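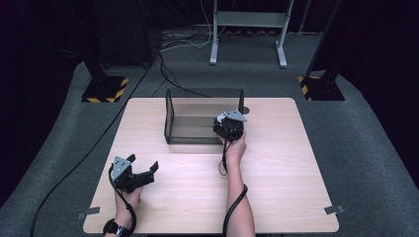 Square table and open-top box, Bredholm.

Ticket 842 – Wi-Fi drops on the ground floor at Bredholm
November | Logged by Cornel Sima

Status: Closed
Priority: Medium
Affects: laptops and phones on the staff network, ground floor

Reported problem

Staff on the ground floor lose the wireless connection several times a day. The Wi-Fi icon stays on and shows full signal, but pages stop loading and the Fawzy calendar says "offline." It comes back by itself after a few minutes, or right away if you turn Wi-Fi off and on. Upstairs is fine. Wired desktops on the ground floor are fine too.

Equipment

Router: Skundero, in the hall closet
Access points: two, both Skundero, one per floor
Switch: Grurkance, same closet as the router
Firmware: current on everything except the ground floor access point, which was one version behind

Log

9:10 a.m. Checked the line first. Ran a wired speed test at the front desk and got 200 down, the same as what we pay for. No errors on the modem page. The provider is not the problem.

9:35 a.m. Updated the ground floor access point to match the upstairs one. It took two tries. The first download stopped partway and the page had to be reloaded.

10:20 a.m. Dropped again on my own laptop. Firmware alone did not fix it. Left a ping running to the router and another to an outside address. When the drop happens both pings stop, so the trouble is between the laptop and the router.

10:50 a.m. Changed the channel from automatic to fixed. The neighbors have a strong network on the channel ours kept picking. Signal looks cleaner in the scan.

11:40 a.m. Two drops since the channel change. Put that down as a small improvement to keep, but not the cause.

1:15 p.m. Went through the access point log. It only holds 2,000 lines and the older entries get overwritten, so I exported it before it rolled over. Every drop has the same entry next to it: "uplink renegotiated." The radio stays up the whole time. That explains the full signal icon with nothing loading. The access point is losing its own cable connection for a moment, then getting a new link at a lower speed, then going back up.

1:40 p.m. Swapped the short patch cable in the closet. Used a new one from the supply drawer.

2:25 p.m. Another drop. Moved the access point from port 6 to port 3 on the Grurkance switch.

3:05 p.m. Another drop, same log entry. So the switch port is good and the patch cable is good. What's left is the long run in the wall, the jack at the far end, and the access point itself.

3:20 p.m. Took the upstairs access point down and plugged it in on the ground floor in place of the other one. Put the ground floor unit upstairs.

4:30 p.m. Ground floor dropped twice with the upstairs unit. Upstairs had no drops with the ground floor unit. The access point is fine. Left them swapped for now.

4:45 p.m. Opened the wall jack. One of the pairs was barely seated and I could move the wire with a fingertip. Also found that the cable had been pulled tight behind the plate, with no slack at all. Re-punched all the wires, pulled a little extra cable through, and closed it back up.

5:00 p.m. Cable tester passes on all pairs. Started a fresh log.

Next morning

No "uplink renegotiated" entries overnight. Asked the ground floor to work as usual and write down the time of any drop. Sent one large file, 40 GB, across the network as a load test and it finished without a break.

End of the next day: no drops written down, none in the log. Fawzy stayed online.

Cause

Loose wire in the ground floor wall jack. The outdated firmware and the crowded channel were real but minor.

Changes left in place

- Ground floor channel stays fixed. Please don't set it back to automatic.
- Access points stay swapped. Labels and the network sheet are updated.
- New patch cable in the closet. The old one tested good and is back in the drawer.
- Port 3 is now the ground floor access point. Port 6 is free.

If it comes back

Look in the access point log before restarting anything. A restart clears the log. If you see "uplink renegotiated" again, check the jack first. If the log is clean – or if upstairs drops as well – open a new ticket and say which device you were on and what time it happened. After a power cut the access points can take up to five minutes to come back, and that doesn't need a ticket.

Still open: the wall plate has a cracked corner. It holds, but I have a replacement on order and will fit it when it arrives.

Contact: Bredholm IT desk | © Bredholm | Back to top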